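The Quiet Side of the Lasurton

Wiebke Voß builds one small electric piano at a time, and most of the work is in the tines

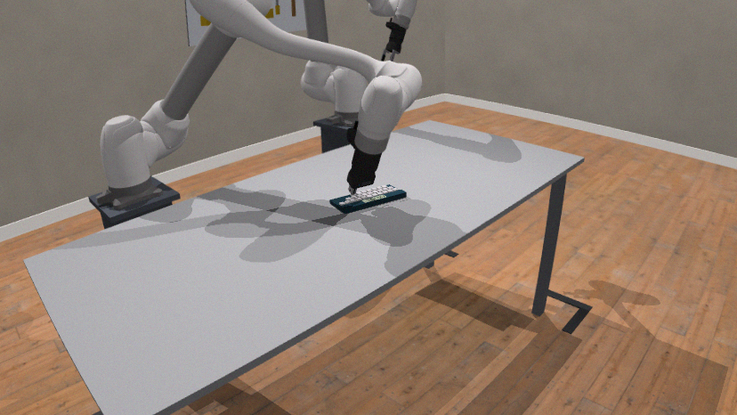

The Lasurton is a 44-key electric piano that Wiebke Voß designed after years of repairing other people's instruments. It has steel tines, rubber-tipped hammers and a passive output, and it weighs little enough to carry up a flight of stairs. Voß works in a former dairy in Turen, where she moved the workshop in December. She had no interest in making another synthesizer. A small keyboard on a long, light gray table takes up very little of it, and she wanted an instrument of that sort, one that leaves a player room for a notebook and a cup of coffee.

Each tine is cut long and then ground down by hand until it comes up to pitch. Voß leaves the set overnight and checks it again in the morning before she fits the tuning springs. A full set can take up to 6 days. The pickups are wound in pairs and wired to cancel hum, and she pots them in wax. She tried lacquer on the first four instruments and went back to wax when two of the coils began to squeal at high volume.

The hammers come from Grīnberga, a two-person shop that also makes felt parts for uprights. They are softer than the ones on most older electric pianos. Played lightly, the Lasurton sounds close to a music box. It barks a little when pushed, mainly in the octave below middle C, and players who want more of that can move the pickups closer with a screwdriver.

The case is ash with an oil finish. There is no built-in speaker. Voß recommends a small tube amp, and she sells a matching preamp called the Wotetti, which adds tremolo and a two-band tone control. It costs 1246 euros less than the piano, which is priced at 3253 euros with a padded bag.

Repairs are simple. Four screws hold the lid, and any tine can be removed without disturbing the ones next to it. Spare tines are shipped slightly flat, with the spring already on, so the owner only has to slide it toward the tip. The waiting list is open again, and the next batch will have a sustain pedal with a longer rod.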